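Can a robot arm clear and make a bed yet?
Asked in: Home help and home technology
3 answers

Question

I hope this is the right section for my question. English is my third language, so please ask me if some part is not clear.

My mother lives alone in a small apartment, and since April she has trouble with her hip. She can cook when she is sitting, and she can wash herself, but the bed is a problem for her. During the day everything collects on it. She eats there, she reads there, my nephew leaves his things there, and in the evening she must take all of it away before she can sleep. She bends, she pulls the blanket, and then she has pain the whole night.

A person from a care agency comes for this kind of work, 2 visits in a week, and it costs me 84 dollars each week. I am not complaining about the person. But a bed must be cleared every evening and not only on two of them.

I read a lot now about robot arms for the home. A shop for used factory machines near me sells a small arm for 650 dollars, without a hand, and they told me that a hand costs 200 more. The name on it is Cimex. I have some experience with electricity and a little with programming. So my question is in three parts.

Can such an arm, today, take ordinary things from a bed and put them in another place, without somebody steering it?

Can it pull a blanket straight?

If it can only do the first thing, is it still worth the money?

When I say ordinary things, I mean a bed in the condition of this one, with a bowl, a laptop and a tennis racket lying on it and the blanket not straight.

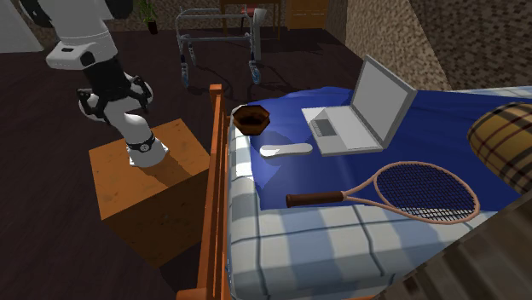 Pledton, 2020-06-17

I add a few details which I forgot in the first version. The bed stands with one long side to the wall, so the arm can reach it only from the other side. My mother is not afraid of machines, but she does not want to hold a control in her hand or talk to a telephone. She goes to the kitchen before sleeping, and this takes her a good while, so speed is not important. If the machine needs half an hour, it is fine for us.

What I worry about most is the soft things. A bowl has always the same shape. A blanket has a different shape each time, and I do not understand how the arm should know where to take it. I also worry about the laptop, because it is hers and it is the only one.

Thank you for reading such a long question.

Annick Friesen

Answer 1 (marked as helpful)

Dear Annick, I worked several years with arms in a packing hall, and now I try similar things at home as a hobby. I will answer your three parts in order.

First part: sometimes. Picking hard things of medium size is the best known task for these arms. If the bowl stands free and you have a good camera, it can go well many times one after another, and then it fails for a small reason, for example the bowl is tilted in a fold. A tennis racket is harder than it looks. You take it by the grip, and the head is on the other end and wants to turn down, so the fingers must hold strongly. With a small used arm you should also check the reach. Many of them cannot arrive at the middle of a bed, and the side against the wall you can forget.

An open laptop I would not give to it. Please let your mother have a shelf beside the bed and put the laptop there by herself.

Second part: no, not in the way you need it. In research there are nice films of machines folding a towel, but the towel lies alone on a table and the film is often made faster. A blanket is large and heavy, and one arm can pull only one corner. When the corner comes, the rest goes in wrinkles. Two arms would be better, and then you are far over your budget.

What also surprises beginners is how little the machine can see when it is close. From the other end of the room everything is easy to separate. When the fingers are down between the things, one surface covers the next one, there are shadows, and the fingers themselves hide a big part of what you want to take.

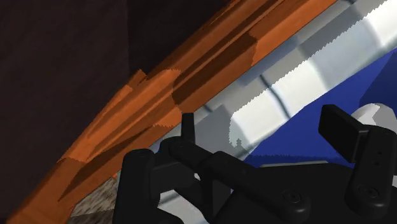 Ville Aaltonen wrote to me, when I showed him a draft of this answer, that I am too strict, and that a fixed second camera on the ceiling solves half of the trouble with seeing. He may be right for the hard things. For the blanket I keep my opinion.

Third part: I would not buy. 650 and 200 is only the beginning. You still need the camera, a computer, a strong base that does not tip, and an emergency stop which your mother can reach from the bed and from the door. An old factory arm does not feel when it touches a person. Next to somebody with a bad hip this is a serious point, more serious than the money.

Jhosep Guzmán

Answer 2

just get a lighter blanket and a big basket next to the bed. my aunt has the Vuvetti bed table on wheels, everything goes on the table and the table goes away. no robot

Nidia Sánchez

Answer 3

I agree mostly with the first answer, but I want to add something about the agency money. Ask them if two long visits can become more short ones. With Huaranga, where we were clients, it was possible, but you had to ask in writing and it began only with the next month.

About the robot, if you want it for learning, then why not, but keep it in your own home and put some bowls on your own bed. If it works there every evening for a long time without you touching it, you can think again about your mother. Start with the fingers open wide and the speed at the lowest setting. And look before you pay if the shop gives also the control box, as the arm without the box is only metal.

Jarlath Fitzgerald

Comment from the person who asked

Thank you to all three. I will not buy the arm for now. I ordered the table on wheels, and I will write to the agency about the shorter visits. Jhosep, if you make a test with the blanket and two arms one day, please write the result under this question also if it is bad.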